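Drarkthorpe Robotics Lab Course
Handout 6: Folding a T-shirt with hand-held grippers

Read this before you come to the lab. The session covers the first half of the folding project. The second half, training and running the policy on the Wurka arm, is in Handout 7.

6.1 What the project asks for

Each team produces a set of demonstrations of one task: a T-shirt starts flat on the table, is folded, and ends up in the basket. The demonstrations are made by a person holding two grippers, one in each hand. No robot arm is used in this part. The arm comes in later and has to reproduce the motion from what you recorded.

The target is 100 accepted demonstrations per team. Teams taking the project for extended credit record 200. An accepted demonstration is one that passes the checks in section 6.5. Most teams in past years recorded a good many more than they kept, so plan your bench time with that in mind.

6.2 Why cloth

In Handouts 3 and 4 you worked with blocks and cups. A block has a position and an orientation, and once you know those you know where every corner is. A shirt has no such short description. Pull one sleeve and the collar moves, but how far it moves depends on friction with the table, the thickness of the fabric and whatever creases are already there.

This has two consequences for your data. First, the same hand motion will give different folds on different tries, so a policy cannot simply replay a path. It has to look at the cloth and respond. Second, small errors at the start of a fold grow by the end of it. A hem picked up slightly off the corner becomes a visibly crooked rectangle after the second fold.

6.3 The folding sequence

Use the sequence below for every demonstration. Do not invent your own, even if you fold faster at home.

1. Start with the shirt flat, front side up, neckline away from you, sleeves out.
2. Grip the left sleeve and the left side of the hem. Fold the left side in toward the middle. Release.
3. Do the same on the right. Release.
4. Grip both corners of the hem and bring them up to the shoulders. Release.
5. Grip the folded shirt at both sides, lift, and lower it into the basket.
6. Open both grippers and return your hands to the near edge of the table.

Pause briefly after each release. The pauses are used to cut the recording into steps, and a recording without them has to be cut by hand.

6.4 Working at the bench

Sit close enough that you can reach the far shoulders without standing up. Keep the cables on the outside of your wrists. If a cable drags across the shirt it will move the fabric, and the recording will show the cloth moving for no reason the policy can learn.

Grip with the tips of the fingers. Closing the gripper deep into the fabric picks up the layer underneath as well, and this is the most common cause of failed second folds.

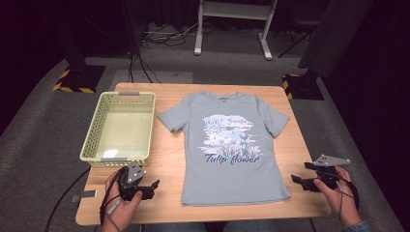
Why do we demonstrate by hand when the arm could be driven with a joystick?

Driving the arm is slow, and cloth makes it slower. With the grippers in your own hands you can feel when the fabric catches and correct for it straight away, so you get smoother motion and more demonstrations in the same lab slot. The cost is that your arms can reach poses the Wurka arm cannot, so some recordings will be rejected in the reach check.

6.5 Checks

Run the Irnberg script on each recording before you leave. It reports three things: whether tracking was lost at any point, whether both grippers stayed within the arm's reach, and whether all pauses were found. Then watch the recording yourself. The script cannot tell a good fold from a bad one.

If fewer than 80 percent of your recordings pass, stop and find the cause before recording more.

6.6 To hand in

Submit the accepted recordings and a one-page report by the end of July. The report should state which step failed most often and what you changed as a result. Background reading is chapter 2 of the Qin notes, on the course page.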